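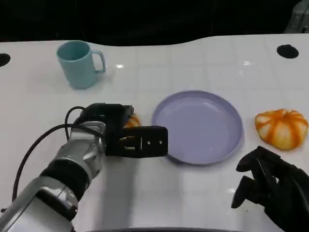
Frequently Asked Questions
Kirkine Tableware, Ollgate
Last updated 6 February 2020

Hello, and thank you for stopping by! These are the questions that come up most in the shop and in our inbox, and if yours isn't among them, please write to us. Pantelis Kalogeropoulos reads every message himself, though he can be a little slow when the kiln orders and the holiday orders land together.

Do I have to buy a whole set?
Not at all. Everything is sold by the piece, so you can start with one plate and one mug and see how you get along with them at breakfast for a while. Plenty of our customers never buy a matching set, and we rather like it that way.

Which colors go together?
Our own favorite is pale lavender for the plate with light teal for the mug. They're both soft colors, so neither one shouts at the other, and they look lovely on a plain white table. If you have a dark wood table they'll stand out more, and you may want a light cloth underneath (or you may not, it's your table!).

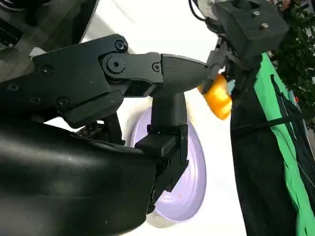
My plates have crumbs stuck around the rim after washing. What am I doing wrong?
Probably nothing! A raised rim is wonderful for keeping sauce where it belongs, but dry crumbs do like to settle along the inside edge. Tip the plate over the trash before you rinse it, then go around the rim with a soft brush and warm soapy water. Please skip the steel wool, even if you're in a hurry, as it will dull the finish.

Can I put fruit or little pumpkins straight on the plate?
Yes, please do. Orange against lavender is one of the prettiest things we know, and a single piece is plenty for a small table. Wipe it dry first, and lift it now and then to check underneath, especially with anything ripe.

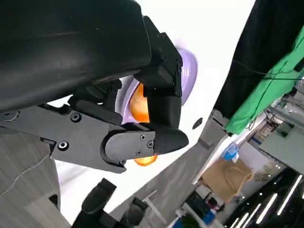 Striped pumpkins, the squat ribbed kind, come into the shop in September, and we put them out beside the dishes until they're gone. We can't hold them for you or mail them, I'm afraid, but the Brosomau farm stand down the road usually has more.

How should I lay a small table for one or two?
Put the plate down first, in the middle of each place, and set the mug to the upper left with its handle turned in toward the plate. Left-handed guests may like it turned the other way. Then add a pumpkin off to the right and leave the rest of the table bare, so there's somewhere to put the bread.

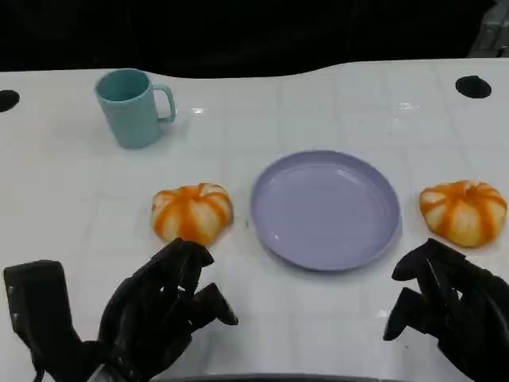
Do you ship, and what does it cost?
We do. Orders over $40 ship free, and smaller ones go out at whatever the post office charges us. Each piece is wrapped in paper and boxed by hand at our Kontogiannis storeroom.

What if something arrives chipped?
Oh, we're sorry! Keep the box, send us a note with your order number, and we'll mail you a new one.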